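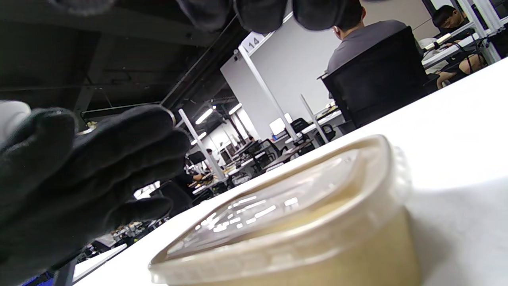 *Black gloves and a lidded food container at a white table, with the desks behind.*

I worked on the packing side of a prepared-food plant outside Stomden until last August, and I have now spent long enough on the other side of the business, writing up handling tasks for machines, to have an opinion about how the change is being managed. My opinion is that the machines are mostly fine and the job descriptions are a mess.

Colside, the company that owned the plant when I started, had 289 people on the floor across 2 shifts. The work was lids, labels, trays and boxes. You picked up a container, checked that the lid was seated all the way around, turned it so the label faced out, and put it in a tray. On a normal shift a packer on my line did 2,613 of them. I know the figure because it was printed on the target sheet above the hand sink, and I read it every time I washed up.

When people outside this kind of work talk about automating it, they picture a job going away in one piece. What I saw was a job being taken apart. The arms that came in from Luik took the traying first. A container with a lid already on it is a fairly easy thing to move from one place to another if it always shows up in the same spot. Seating the lid stayed with us, and so did everything that went wrong: the lid that popped at one corner, the container that had sauce under the rim, the stack that came out of the sleeve stuck together.

So the packers who stayed got the hard part of the old job, all day, with the easy part removed. Traying had been the rest. You could look up, talk to the person across from you, let your hands go on their own for a minute. Management counted that as saved labor. My wrists counted it differently, and I was one of the younger ones.

I don't think this was done out of meanness. The people who planned it had timed each step and had good numbers for each step. They had no number for what the steps did for each other.

The pay question was handled worse. Once the arms were in, the packers were expected to clear jams, restart a cell, and write down what had happened. That is machine tending, and at Colside it carried a higher grade, but only if you had the title. Most of us had the work for months before anyone had the title. A few never got it. If a company wants somebody to tend a machine, it should pay the tending rate from the first day the machine runs.

The office side has its own version of this. There is a growing amount of desk work tied to handling tasks: looking through recordings, marking where a grip starts and ends, sorting the good attempts from the bad. I do some of it now. It is easier on the body and I would not go back. But it is being hired as entry-level clerical work, and the people who are good at it are very often people who have packed. They know that a domed lid gives when you press the middle and holds when you press the rim. They know a full container shifts its weight when you tip it. A person who has never done the job will mark both of those as mistakes by the operator.

Drarnine, a smaller packer down the road, took 50 of its line workers and gave them paid hours in the week to work with the integrator while the cells were being set up. They argued over tray heights and about where a person should stand. From what friends there tell me, the setup ran longer than planned and the managers grumbled about it. They also kept traying in the rotation, so that everyone gets a turn at the simple end of the line. I would copy that part before anything else.

I am not asking for the arms to be taken out. Few people I worked with would ask for it either. Lifting full trays at the end of a shift was miserable and I am glad a machine does it. What I want is for plants to write down the whole job before they start removing pieces, have the packers read it, and regrade whatever is left over. Stomden is getting a second site this year, and the hiring notice still says "packer, general."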